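# Bin-picking cell: cables snag on reach to the left side, and the bin keeps creeping

Posted in Cell Setup & Upkeep, Saturday, June 24, 2023

**osach_tinker**

Hello everybody, and thank you in advance for reading, because I do tend to go on. I look after one small bin-picking cell with a KUKA arm. The bin is a big metal one that sits on a tabletop, and it's held with two spring clamps, one on each side. The cell was set up in March and for the first few weeks I hardly had to touch it, which I now think made me lazy!

Two things are bothering me. The first is the cable bundle. We have a thick hose and a handful of thinner wires running along the arm and over the wrist, and they need a good bit of slack so the last axis can turn. When the arm goes for something over on the left, the slack hangs down beside the gripper, and every so often it brushes the part we want or nudges the one next to it. Out of the last 683 picks in the log, 17 were marked as failed, and when I went back through them nearly all were on that left side.

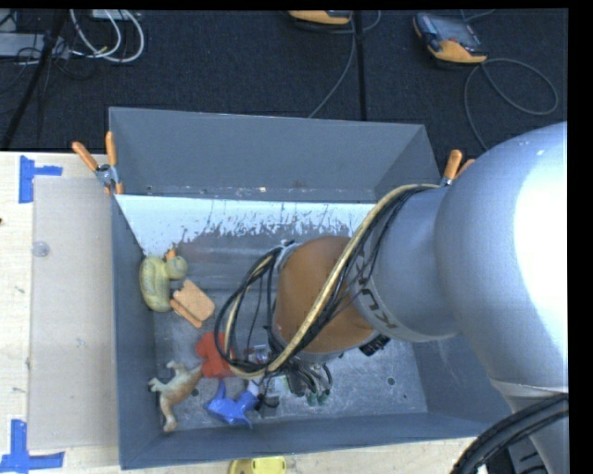

Valbona Živković wanted to know straight off whether the loop was tied at both ends or only at the upper one, and whether anyone had watched it through a full turn of the wrist at slow speed. I had to tell her only the upper one, and no, not since the day we put it in. So that's my homework, I suppose, but I'd love to hear how other people do it before I start cutting ties.

The second thing is the bin itself. Over a long day it moves. I put a pencil line along the near side one morning and by evening the bin was a few millimeters off it. The pick positions come from a calibration done against the bin walls, so I end up doing that over again more often than I'd like. Would you bolt it down? I'm a little shy about drilling, as the table belongs to another department and they're particular about it.

Program name is Hirnbridge, if anyone here happens to know it. The controller is stock.

**Valbona Živković**

I'll put the rest of what I told you here so other folks can use it, and I'll try to keep it in a sensible order.

Start with the cables. Put the arm in manual at reduced speed, keep your thumb ready on the stop, and turn the wrist axis all the way one way and then all the way back with the gripper well above the bin. Watch where the loop is tightest and where it hangs lowest. Most people tie for the tight case, see that nothing pulls, and go home happy (I did exactly this on my first cell and paid for it with a hose). What you want is a loop that's just long enough at the tight end and goes *out and up* when it's loose. A strap on the wrist, with a soft liner under it, lets you choose which way it goes. Leave the strap a bit loose so the bundle can slide.

Then split the bundle if you can. A thick hose is stiff and it drags the little wires wherever it feels like going. On ours, the Swai, I ran the hose in its own sleeve and gave the wires a separate, shorter path, and the snagging stopped within a day. Check the sleeve for rubbing every month or so. Do it with the power off and run your fingers along the underside, where you can't see.

If you still brush things after all that, look at your approach. You can often turn the wrist 90 degrees and take the same part with the loop on the empty side. It costs a little cycle time, but I never minded.

About the bin, please don't trust spring clamps alone for anything you've calibrated to. They're lovely for holding things while you think. Ask the other department if you may screw down a thin board with stops on it, and set the bin into the stops. If they say no, a heavy base plate with rubber under it does pretty well. Either way, add a quick check at startup: touch off two points on the wall and have the program complain if they've moved.

**erholm_nights**

just bolt it. we had ours on clamps, same story. four bolts, 2,778 hours on the counter since then and i've redone the calibration once, after somebody backed a cart into it

cables: agree with the above. velcro over zip ties, zip ties eat the jacket

**osach_tinker**

Thank you both so much, this is more than I hoped for. I ran the slow wrist turn after lunch, and the loop hangs lowest at just the angle we use for the left side, so there's my culprit, or most of him. I've ordered liner and hook-and-loop straps. The other department says yes to a board and no to holes, so I'm off to find something heavy. Valbona, when you touch off those two points, do you use the gripper tip or a separate pin?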